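작업 노트, 10월
Carkham 경마장 기수문 옆에 놓일 암말 두상, 청동 주조 건

왁스 원형 수정 계속. 왼쪽 귀 뒤에서 갈기로 넘어가는 선이 점토 원형보다 무디게 나옴. 실리콘 몰드를 분할할 때 파팅 라인이 갈기 결을 가로지른 탓으로 보임. 인두로 결을 다시 세우고 콧구멍 안쪽의 얇은 살은 왁스를 덧발라 보강. 왁스 두께는 기준 6 mm로 잡았으나 턱 밑은 그보다 얇음. 빛에 비춰 확인하고 안쪽에서 한 번 더 부어 돌림.

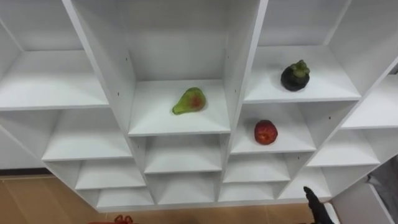 탕도는 목 절단면에서 들어가는 하부 주입으로 결정. 공기빼기는 양쪽 귀 끝과 이마 갈기 끝에 하나씩 모두 3개. 지난번 망아지 흉상은 귀 끝에 공기가 갇혀 용접으로 때웠고, 파티나를 올린 뒤에도 용접 자리 색이 떴음. 이번에는 귀 쪽 공기빼기를 굵게 하고 절단 자리는 귀 뒷면으로 돌림.

세라믹 셸 1차 슬러리는 Vovatus 미세 등급 사용. 점도컵 수치가 오전과 오후에 다르게 나와 오후분은 물 보충 후 재측정. 첫 코팅은 눈꺼풀과 재갈 고리 안쪽을 붓으로 먼저 채운 다음 담금. 담금만 하면 고리 안쪽에 기포가 남음. 코트 사이 건조는 18시간으로 고정. 겉이 말라 보여도 목 안쪽 공동은 늦으므로 송풍기를 목 쪽으로 돌려 놓음.
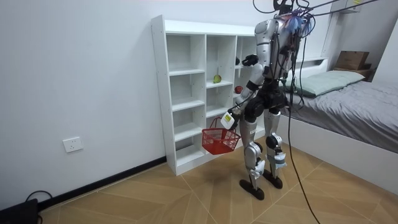 Skarell에서 온 회신은 셸 두께를 더 올리기 전에 코어 핀 위치부터 확정하라는 내용. 지금 도면대로면 탈왁스 후 코어가 이마 쪽으로 밀릴 수 있고, 그러면 미간 살이 얇아져 주입 불량이 난다고 함. 핀 재질도 기존 철심 대신 스테인리스로 바꾸자는 의견.

핀 위치 수정함. 뺨의 넓은 면은 연마 자국이 눈에 띄니 피하고, 굴레 가죽끈이 지나가는 자리 아래로 옮김. 굴레 돌기는 치즐링할 때 어차피 손이 가는 부분. 양쪽 대칭으로 잡지 않고 오른쪽을 한 단 낮춤. 고개가 오른쪽으로 돌아가 있어 코어 무게도 그쪽으로 쏠림.
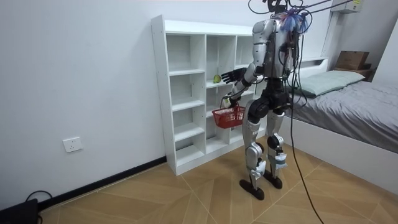 흰색 칸막이 선반 쪽을 향한 은색·검은색 휴머노이드 로봇, 뒤에서 봄.

파티나 시편 비교. 질산철 바탕에 열을 약하게 준 것이 밤색 털에 가장 가까움. 열을 세게 준 쪽은 붉은 기가 죽고 갈기 골에 검은 얼룩이 남음. 발주 측은 실제 말 털색과 맞추기를 원하지만 야외 설치라 색은 변함. Kakakhel 왁스로 마감한 시편은 광이 과해서 뺨 근육의 굴곡이 덜 읽힘. 희석해서 다시 발라 볼 것.

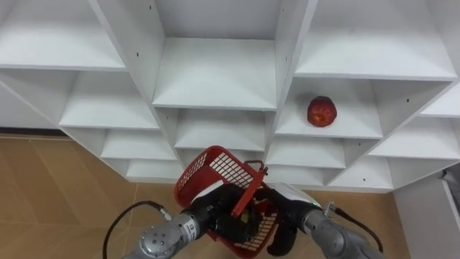
흰색 선반과 빨간 플라스틱 바구니. 오른쪽 칸에 사과 한 개.

남은 일
- 셸 코트 3회 추가 후 실링 코트
- 탈왁스 전 목 절단면 셸 걷어내고 배출구 확인
- 받침 볼트 규격 Carkham에 재문의. 도면과 메일 수치가 서로 다름
- 주입 온도는 잉곳 성분표를 받은 뒤 기입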